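Tillutstead 装配自动化实验室维护本仓库。仓库收录台式计算机主机拆装任务所用的感知、规划与控制软件,以及随软件一并管理的任务数据说明。对外名称为 Cendberg,当前主版本为 2。使用者在部署前应通读全文,尤其是“已知限制”与“现场操作要求”两节。

## 适用范围

Cendberg 面向侧放、已拆除侧板的塔式主机,处理的对象为中央处理器与内存条两类可更换部件。软件负责识别部件与插槽的当前状态,生成取放动作序列,并在执行过程中监测接触力与夹爪开度。机箱侧板的拆卸、线缆的整理以及电源单元的断电处理均由操作人员在任务开始前完成,不属于本软件的职责。

以下用途不在支持范围内:

- 带电主机的任何操作;
- 笔记本计算机、服务器刀片及其他紧凑型机箱;
- 散热器、驱动器、扩展卡和电源单元的拆装;
- 以本软件的状态判定结果作为部件是否完好的依据。

最后一项需要特别说明。感知模块只回答“部件在何处、处于何种位姿、插座是否被占用”,不检查针脚、触点或封装的损伤。部件质量检验应按所在单位的既有规程另行安排。

## 仓库结构

```
cendberg/
 perception/ 状态识别与位姿估计
 planner/ 任务层规划(Tseng)
 control/ 运动执行与力监测
 tools/ 标定、回放、标注检查
 config/ 工作站、机箱与治具配置
 cards/ 数据说明与变更记录
```

`planner/` 目录中的任务层规划器沿用内部代号 Tseng,接口文件与日志前缀均使用该名称。采集与回放工具 Dillier 以子模块形式引入,其版本由根目录下的锁定文件统一管理。请勿在本仓库内直接修改 Dillier 的源文件,相关改动应提交至该工具自身的仓库,合并后再更新锁定文件。

## 工作站约定

所有坐标均以工作台坐标系为基准。台面为铝型材,表面有平行槽,主机侧放其上,内部朝上。治具底板置于主机一侧,其上设有处理器与内存条的放置位。治具为 3D 打印件,更换打印批次后必须重新标定,旧批次的标定文件不得沿用。

机箱在台面上的位置不作机械固定。每次任务开始时,感知模块先以机箱轮廓求得粗略位姿,再以处理器插座及内存插槽作为局部特征进行修正。若两次求解结果之间的偏差超过配置文件规定的门限,任务不得启动,系统返回 `POSE_CONFLICT`。

夹爪进入机箱后,固定视角常常只能看到插槽的一部分。内存插槽一侧的银色部件可能被夹爪手指部分遮挡,处理器插座则仍可完整分辨。规划器据此对两类特征赋予不同的置信权重,遮挡期间以插座特征为主。 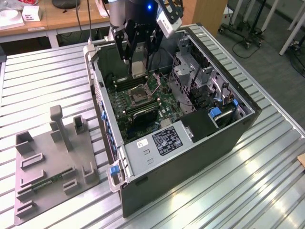 ## 感知模块

感知模块接收工作台固定相机与腕部相机的数据,输出统一的部件状态表。状态表中的每一条记录包括部件类别、所在位置、位姿、置信度及数据来源。两路相机结论不一致时,模块保留两条记录并置冲突标志,由规划器决定是否请求复测。

### 状态类别

处理器插座的状态共分 5 类:

| 状态值 | 含义 | 允许的后续动作 |
|---|---|---|
| `SEATED_LOCKED` | 处理器在位,固定框闭合 | 请求人工或工具打开固定框 |
| `SEATED_OPEN` | 处理器在位,固定框抬起 | 拾取;或请求闭合固定框 |
| `EMPTY_OPEN` | 插座为空,固定框抬起 | 放入处理器 |
| `EMPTY_LOCKED` | 插座为空,固定框闭合 | 请求打开固定框 |
| `UNKNOWN` | 无法判定 | 复测,禁止接触动作 |

`SEATED_OPEN` 与 `EMPTY_OPEN` 的区分是整个模块中要求最严的一项判定。处理器表面为银色,空插座露出的针脚区呈金色,在漫射光下两者差异明显;但在顶灯直射时,两者均可能出现饱和反光,仅凭亮度不足以作出结论。模块因此同时使用色度、局部纹理和边缘形状,任何单一特征都不能使状态离开 `UNKNOWN`。

### 治具侧的判定

治具上的放置位只记录“占用”与“空置”。位于处理器放置位中的方形件,以及位于长槽中的条形件,按其几何外形登记,不推断型号,也不推断其来自哪一台主机。部件与主机的对应关系由任务记录维护,感知结果不得覆盖该记录。

标注人员应遵守同样的原则。标注所依据的只能是当前画面;前一时刻的状态、任务脚本中预期的状态以及标注人员对流程的了解,均不得作为标注理由。无法从画面确认的,一律标为 `UNKNOWN`。

### 标定

标定流程由 `tools/calibrate` 执行,步骤如下:

1. 清空机箱与治具之间的通道,确认机械臂处于停靠位姿。
2. 放置标定板,分别采集固定相机与腕部相机的数据。
3. 运行求解程序,检查重投影误差报告。
4. 移除标定板,以治具立柱为独立参照进行复核。
5. 将结果写入 `config/station/`,由第二人核对后提交。

第 4 步不得省略。治具立柱高于底板上的其他结构,在固定视角中易于分辨,对外参误差较为敏感。Róisín Kinsella 负责维护立柱复核的判据,对判据有异议者请在变更记录中提出,不要在本地配置中自行放宽。

## 任务规划器 Tseng

Tseng 以部件状态表和任务目标为输入,输出有序的动作列表。规划器不保存跨任务的隐含状态,每次调用均从当前状态表重新推导。此项设计使任务在中断后可以从任意合法状态恢复,代价是状态表中的错误会直接反映到动作列表中,因而规划器设有前置条件检查:

- 放入处理器之前,插座状态必须为 `EMPTY_OPEN`,且两路相机结论一致;
- 拾取处理器之前,插座状态必须为 `SEATED_OPEN`,目标放置位必须为空置;
- 拾取或放入内存条之前,对应插槽的两端必须至少在一路相机中可见;
- 任一接触动作之前,夹爪的实际开度与指令开度之差必须在门限之内。

恢复任务时,规划器首先要求机械臂退出机箱上方的操作区,再由固定相机重新观察插座与治具。夹爪停在治具外侧时,插座的针脚区与治具上的放置位可在同一画面中核对,不必依赖腕部相机。
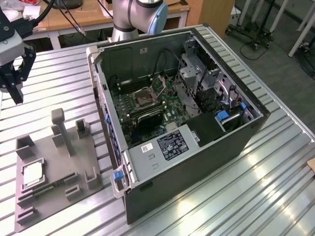
复测结果写入状态表之后,规划器将其与任务记录进行比较。若任务记录显示处理器应在治具中,而治具放置位被判为空置,规划器返回 `RECORD_MISMATCH` 并等待人工确认。软件不提供自动修正任务记录的选项。早期版本曾设有该选项,在试用中掩盖了标定漂移问题,现已移除,相关配置项即使存在也会被忽略。

规划器的路径约束以机箱模型为依据。驱动器支架与电源单元按刚性障碍处理;线缆按膨胀后的禁入区域处理,其边界在每次任务开始时重新估计。线缆可能在任务期间发生位移,控制模块因此对机箱内的全部运动启用接触监测。

## 控制模块

控制模块将动作列表转换为关节指令,并以 100 Hz 的频率检查接触力、夹爪开度与急停信号。任一检查项越限时,当前动作立即终止,机械臂保持位置,等待操作人员选择退出路径。模块不会自行张开夹爪,以免部件落入机箱。

配置片段如下,字段说明见 `config/` 目录下的模式文件:

```yaml
station: tillutstead
planner: tseng
monitor:
 rate_hz: 100
 on_violation: hold
 release_gripper: false
perception:
 cameras: 2
 require_agreement: true
```

`on_violation` 仅接受 `hold`。将其设为其他值时,程序在启动阶段报错退出。接触力门限按部件类别分别设置,内存条插入阶段允许的法向力高于处理器放置阶段,两组门限不得互换。门限文件附有校验值,手工修改后须使用 `tools/sign_limits` 重新生成,并在变更记录中注明理由。

## 数据说明

### 内容

随软件管理的任务数据包括相机图像、关节状态、夹爪状态、接触力序列、动作列表及状态标注。数据由 Dillier 写入,以单次任务为目录单位。中断的任务同样予以保留,其目录中含有终止原因;使用者不得在未说明的情况下剔除此类任务后报告成功率。

### 标注一致性

每个任务由两名标注人员分别完成状态标注。不一致的条目由 Conall Nic Aodha 组织复核,复核前的原始标注与复核结果一并存档。经复核仍无法统一的条目标为 `UNKNOWN`,在训练配置中默认参与弃判损失的计算,不参与分类损失的计算。

### 划分

训练、验证与测试部分按任务目录划分,同一任务的图像不得跨部分出现。同一机箱在同一摆放位置下采集的连续任务视为一组,整组进入同一部分。自行重新划分数据的使用者应保留分组文件,并在结果中注明所用划分。

### 偏差与代表性

数据采自单一工作站,台面、治具与相机布置基本固定,背景中的家具与线缆也反复出现。模型可能将上述背景作为线索。`tools/mask_background` 可对台面以外的区域进行遮蔽,建议在评估阶段同时报告遮蔽前后的结果。遮蔽工具不处理台面反光,反光的影响应通过调整照明或补充采集加以考察。

## 已知限制

- 顶灯在铝型材台面上形成的高亮条纹会干扰机箱轮廓的提取,主要影响粗略位姿。局部特征修正可抵消其中一部分影响。
- 机械臂连杆经过机箱上方时,固定相机的位姿估计会短暂失效。控制模块在此期间使用最近一次有效位姿,并禁止新的接触动作。
- 黑色线缆与黑色散热部件相邻时,线缆禁入区域的边界偏于保守,可能导致规划器报告无可行路径。应先整理线缆,再重新运行,不应缩小膨胀半径。
- 浅色方形件在灰色治具上的对比度较低,照明不足时放置位可能被误判为空置。
- 固定框的抬起角度未作量化。部分抬起与完全抬起目前同归一类。

## 现场操作要求

任务运行期间,操作人员应在急停按钮可及范围内。主机的电源线必须在进入工作台之前拔除,并按所在单位的规定完成放电与防静电措施。人工取放部件之前,应先执行 `cendberg pause`,待终端显示保持状态后方可进入操作区;完成后执行 `cendberg resume`,系统将强制进行一次完整复测。

工作站每逢星期六进行标定复核,期间任务队列处于关闭状态。复核未通过的,队列在重新标定并提交配置之前不予开放。

## 变更与反馈

问题报告应附任务目录名、软件提交号、状态表导出文件以及 Tseng 日志。仅附截图的报告不予受理。涉及接触力越限的报告还应附完整的力序列,并说明人工选择的退出路径。

代码合并须经一名感知或规划方向的维护者审阅;修改 `control/` 目录或门限文件的,须经 Róisín Kinsella 书面同意。数据标注的更正由 Conall Nic Aodha 受理,更正后的版本在 `cards/changes.md` 中登记,既有版本继续保留,供复现使用。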